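Brirkton Sheet Curtain, color Sand – my review after 7 weeks

I bought two panels of the Brirkton curtain for the bedroom of my rented apartment. Before this I had the heavy gray curtains from the previous tenant, and the room was like a cave in the morning. I wanted something thin that lets the day come in. I paid 43 dollars for each panel at the Trudero store, and my friend Feng-yi Pan helped me to hang them on a Friday evening.

Material and color

The shop calls the color Sand. To my eye it is a pale beige with a little pink in it, and how it looks depends very much on the light. In a shaded place it is warmer, almost tan. When strong light falls on it, it goes nearly white and you lose the weave completely. The cloth is thin and finely woven, with a texture that reminds me of linen. Please check the label if you need real linen – mine says it is a blend.

It bunches softly in the hand and takes folds very easily. Where one layer lies over another you see darker streaks, so I would not hang it double.

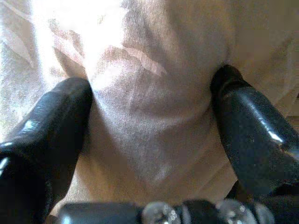 Washing and ironing

I washed one panel at low temperature with the spin at 500, and the second by hand. Both kept their length. The creases are my main complaint. After the machine I needed a long time with the iron, and the lower hem still has small waves. My neighbor Edin Dimitriou has the Bradlow panels, which are stiffer, and he does not iron them at all. If you hate ironing, look at those first.

Privacy

During the day I feel comfortable. In the evening with the lamp on, I close the old roller blind too.

Would I buy it again?

Yes, for the bedroom. For the kitchen I would take something stronger, maybe from Cheon, although their panels come only in a length of 200 cm and my window needs more. I give four stars out of five. One star is gone for the creases, and also the package had no hooks inside, so I had to go back to the store for them.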